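3. Evaluation of the Skudeck Two-Arm Kit

3.1 Kit and task

The Skudeck kit is sold by Skatden as a complete package for small laboratories. It contains two arms with two-finger grippers, wrist cameras, one head camera, and the recording software. We received the kit in June and we used it without any change of hardware. In this section we report only on the tabletop task with the bottle, which is the first task in the Skatden user guide. A plastic water bottle is placed on a white table between the arms, and a round object is placed close behind it, so that the arms must work around a partly hidden thing.

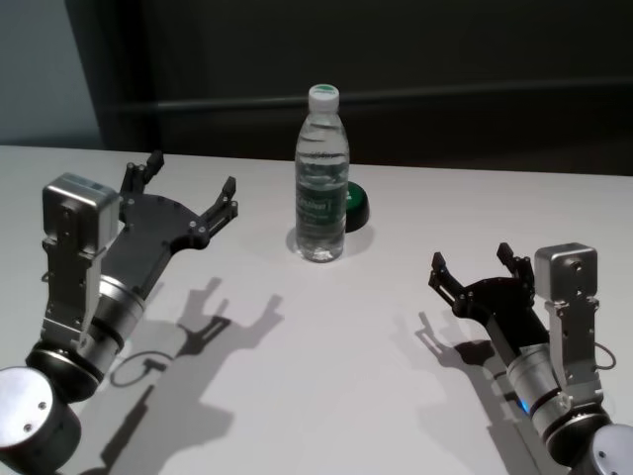

The operator controls both arms at the same time. Each trial has a limit of 60 seconds, and the operator may stop it earlier with a pedal. In total we recorded 2,895 trials, from which 1,791 were accepted after checking. The most common cause for rejection was a missing time stamp from one of the wrist cameras. The vendor corrected this fault in a later version of the software, but we did not repeat the rejected trials.

3.2 Camera views

The usefulness of the kit depends much on what each camera can see. From the head, the bottle covers a part of the round object, and its type is difficult to decide. At the wrist the view is closer, and the object can be recognized as a push button with a green top and the word "YES!" on it.

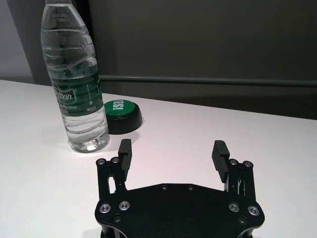

For the operators this difference was important. Two of them kept the wrist view on the large screen during the whole trial and looked at the head view only for the first approach. The software of Skudeck allows to change the order of the views, but the change is lost after restart, and we consider this a weak point of the product. Calibration between the views took three attempts on the first day and one attempt on the later days.

Figure 3. Bottle task with the Skudeck kit, head view. Both grippers are open. 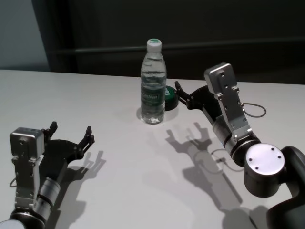
Helju Mets
Research engineer, Raudsepp Laboratory

3.3 Remarks on shadows

Under our lamps the arms give clear shadows on the white table. We trained the Sunov detector on the accepted trials, and in the first version it sometimes marked the shadow of a gripper as a second gripper. Adding trials with softer light reduced these errors. We recommend that a buyer of the kit plans the lighting before the arms are fixed to the table.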